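Everyone has a product for faux leather now. I've been cleaning the same brown sofa for a few years and I trust very little of what's on the label. A thread, mostly for people about to spend money.

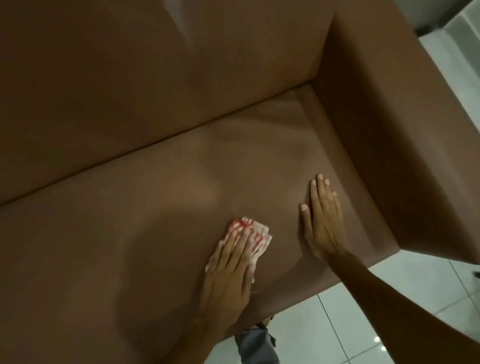

**2/** Start with the claim I see most: "conditions and nourishes." Nourishes what? Faux leather is a plastic coating on a fabric backing. It has no pores to drink anything with. You can put a shine on it, you can take dirt off it, and that's the range of things a bottle can do.

**3/** I bought the Terkness kit in August anyway. Cleaner, conditioner, a little sponge, a cloth. I wanted to be wrong about it, because the sofa was looking dull on the seat and I was in a spending mood.

**4/** So I did the seat in halves. Left half got the whole Terkness routine, in order, with the waiting time between steps. Right half got warm water with a drop of dish soap, then plain water, then a dry towel. Same afternoon, same person rubbing.

**5/** Next morning I asked everyone in the house which side had the expensive stuff. 3 people, 3 shrugs, and then a guess when I pushed. Two guessed the soap side.

**6/** Yes, I know that's a small test. It's also a bigger test than the one on the box, which says "visible results" and leaves it there.

**7/** What I will give the kit: the cloth is good. Tight weave, no lint. I've kept using the cloth.

**8/** Next thing I don't buy: "wipe clean." Every faux leather sofa in every store is sold as wipe clean. The flat parts are. The seams aren't. Crumbs and dust go down where the back meets the seat and they stay there until you go in after them.

**9/** Best tool I've found for that crease is a dry paintbrush, an inch wide, cheap. Brush along the seam, not across it, and pull the stuff toward the open end. Then vacuum. If you vacuum first with the hard nozzle you're dragging plastic along plastic and I'd like you to not do that.

**10/** The inside corner where the seat runs into the arm is the worst spot on ours. I press down on the cushion with one hand to open up the gap and brush with the other. Takes a minute. I've found hair ties, a battery, most of a pretzel.

**11/** Someone's going to reply with the gel. The sticky cleaning putty you mush into gaps. I've tried it. In a keyboard, maybe. In a deep sofa seam a piece tore off and stayed down there, so then I was cleaning up the cleaner.

**12/** Creases! People worry a lot about creases. Half the messages I got last time I posted about this were "how do I get the wrinkles out of my seat."

**13/** My honest view is that most of them aren't a problem. The cover is stretched over padding, you sit on it, the padding gives, the cover has to go somewhere. A soft fold you can smooth with your palm is just a sofa that gets used.

**14/** Before you do anything else, smooth it by hand. Palm flat, push from the middle out toward the front edge, then again toward the arm. If the fold goes away, you're done. If it comes back after you sit down, that's the padding, and no cream is going to fix padding.

**15/** What I would not do is the hair dryer trick. It's all over the place as a video and I've never seen one of those people post the same sofa six months later. Heat plus a plastic coating is a bet, and the thing you're betting costs more than the crease does.

**16/** Steam, same answer. I'll change my mind when somebody shows me the follow-up.

**17/** OK, stretch covers. Gostex makes the one I keep getting recommended. I had it on for 17 days.

**18/** On a fabric sofa, fine, I can believe it. On smooth faux leather it walks. You tuck it in the crease, sit down, stand up, and it's four inches forward. The foam rolls that are meant to hold it in the gap popped out every evening.

**19/** And a boxy arm makes it worse. Stretch covers seem to be cut for round arms. On a square one you get a baggy triangle at the front corner that you can pin, or tuck, or stare at.

**20/** Returned it. They did take it back without an argument, so credit for that.

**21/** Armrests, while we're there. The top of the arm gets dirtier than the seat, and people skip it. It's hands and elbows and sunscreen and whatever was on the chips. If you've only got five minutes, spend them on the arms and leave the seat.

**22/** How to tell if you need to: look across it low, with a lamp or a window on the far side. Clean faux leather has a soft even shine. Greasy faux leather has patches. From straight above, in bad light, you can talk yourself into anything.

**23/** That goes for reviews too, by the way. Look where the light is in the "before" and where it is in the "after." I've seen before-and-afters where the whole difference was somebody opening the blinds.

**24/** Disinfecting wipes: I used to use them, I stopped. I can't prove they did anything bad. But one patch on the arm went slightly tacky and that was the patch I wiped the most, so draw your own conclusion. It hasn't gotten worse since I quit.

**25/** Magic-type erasers: very fine sandpaper, basically. They do lift a pen mark. They also lift the sheen around the pen mark, and then you've got a dull spot shaped like your effort. Try it on the back, down low, before you try it anywhere you look at.

**26/** The full list of what I use at this point: dish soap, warm water, two cloths (fine, one of them is the Terkness one), the paintbrush, a vacuum with the soft brush head. That's everything.

**27/** Routine, since I'll get asked. Dry wipe when it looks dusty. Brush and vacuum the seams every couple of weeks. Soap and water when the arms look patchy. Dry it right after — don't leave water sitting along the stitching.

**28/** Wring the cloth out more than you think. If it's leaving a trail of drops it's too wet.

**29/** Things that do matter and that you can't buy in a bottle: keep it out of direct sun, keep it off the radiator, and don't sit on the front edge every single time. The front edge on mine has a ridge now and I know exactly who made it. Me, putting shoes on.

**30/** "But will it peel?" Probably, someday. Once the coating starts flaking I don't believe anything brings it back. The repair pastes I've seen look like a repair paste. I'd rather be told that in the store than sold a ten-year protection plan that leaves out peeling in the small print.

**31/** Read that small print before you pay for one of those. The plan I got offered covered "accidental staining" and excluded "wear." A sofa is pretty much all wear.

**32/** For the people asking what I'd buy if this one went tomorrow: no idea. I sat on a Dalen one that I liked. The sales guy told me it was "basically indestructible," so now I like it a bit less.

**33/** Posted September 2024. If the tacky patch on the arm gets worse I'll come back and add to this.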